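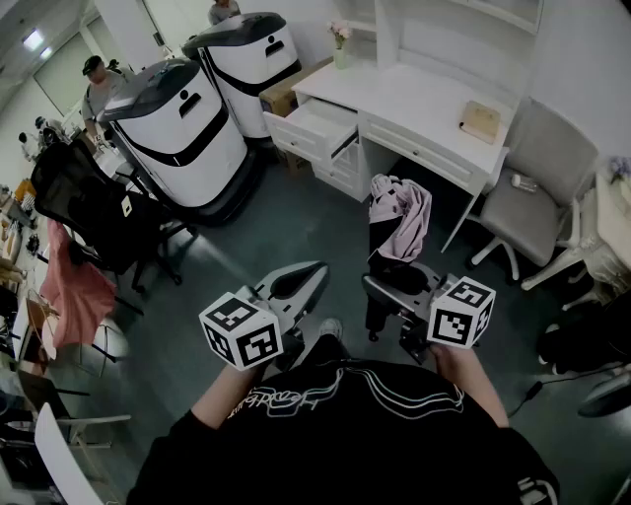 Public Administration 6: Petty Corruption and the Permit Office
Handout for the second session - Reece Blackburn

Last time we dealt with bribery at the top, where the sums are large and the lunches are long. Today we go down to the counter.

Our case is the town of Stirkaswood, which until its reform required 20 signatures to open a bakery. The official fee was 450. The unofficial fee depended on how soon you wanted to sell bread.

Terms you need

Speed money: a payment to get something you were already entitled to. Economists once argued that it greases the wheels. The trouble is that a clerk who is paid for speed soon learns to be slow first.

Discretion: the power to say yes, no, or come back in April. Most of the reading is about the third answer.

Facilitator: a private person who stands in line for you and knows which window to stand at. In Stirkaswood the best known was a firm called Promia, two doors from the permit office and open longer hours.

What the reform did

The council cut the signatures to six and moved applications to an online system, Vumovell. Waiting times fell. Payments at the counter fell too, but payments to Promia went up, as applicants now wanted help filling in the form. Whether this counts as success is your essay question, so I will keep my opinion to myself until the papers are in.

Compare Moura, which kept its paperwork and rotated its clerks between windows instead. Read the Moura chapter for the staff interviews - the clerks are remarkably frank about which windows they missed.

For next time

Bring a one-page outline. Discussion groups can have up to six people, and all of them should have done the reading.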